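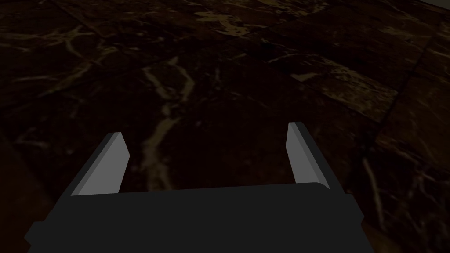

Hallo zusammen, ich richte gerade die Handkamera unserer Greifzelle in der Simulation ein (Drendis-Arm, Greifer von Allisero) und komme mit der Kalibrierung nicht weiter. Der Greifer steht offen über dem Marmorboden, die beiden hellgrauen Pads sind gut zu erkennen, und trotzdem findet die Erkennung die linke Backe mal und mal nicht. Die Belichtung steht auf 65, den Öffnungsweg habe ich mit 100 mm eingetragen. Muss ich am Licht drehen oder am Boden? Ich freue mich über jeden Hinweis, auch über kleine!
Hikis
20 Sep 2026

Oda
Hallo Hikis, das Problem kenne ich gut, damit habe ich im Februar etliche Abende verbracht — und es lag am Ende am Boden. Zwischen deinen Fingern läuft ja genau so eine helle, gezackte Ader durch, und die Kantensuche greift sich so etwas gern als Padkante. Leg zum Kalibrieren einfach eine einfarbige, matte Textur auf den Boden, speichere die Padpositionen ab und hol den Marmor danach zurück. Außerdem würde ich den Suchbereich enger um die Fingerspitzen ziehen, bei mir reichten 164 Pixel Breite völlig aus. Und bitte den Greifer vorher einmal ganz auf- und zufahren, damit der Nullpunkt stimmt. Schreib gern, ob es geklappt hat, ich drücke die Daumen!

kabelbinder136
Belichtung hoch, ist doch alles viel zu dunkel. Bei mir ging es dann.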